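22 March 2021

Day 6 of the new place and I still can't find the good scissors. I've opened every box marked KITCHEN (there are so many, why do I own this much kitchen) and so far I've turned up three potato peelers and a jar of buttons. Had toast for tea again. The removalists charged me an extra 20 dollars for the stairs, fair enough, they're awful stairs.

Stripped the bed this morning and meant to have it made up again by nine, then Defne rang about the garden and that was the end of that.

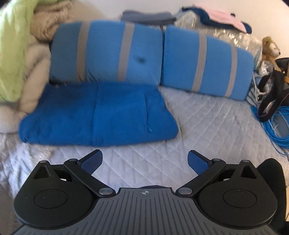

She reckons the back fence is full of passionfruit vine and I'm not to touch it until October, no matter how dead it looks. I said it looks extremely dead. She said so does she before coffee! We talked for ages, mostly about her mum's knee and whether I should paint the hallway. I'm leaning towards a soft green. She thinks green makes people look bilious.

After lunch I had a proper go at the clothes. My rule was meant to be that if I hadn't worn it since the old job at Zellbridge it had to go, but that would leave me with pyjamas and one good coat.
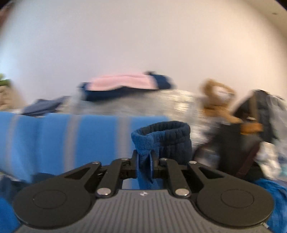 Vinh came past with dumplings and a spirit level, bless him, and we found out the lounge room floor slopes towards the street. He put a marble down and off it rolled under the heater. Haven't got it back yet. He wants 2,000 dollars' worth of work done before winter and I want a lamp, so we'll see who wins.

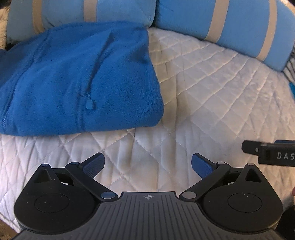
Photo: Vinh Khương

Rain on the roof tonight, lovely and loud. Must ring Henare about the hot water in the morning, and put the bins out, and buy scissors.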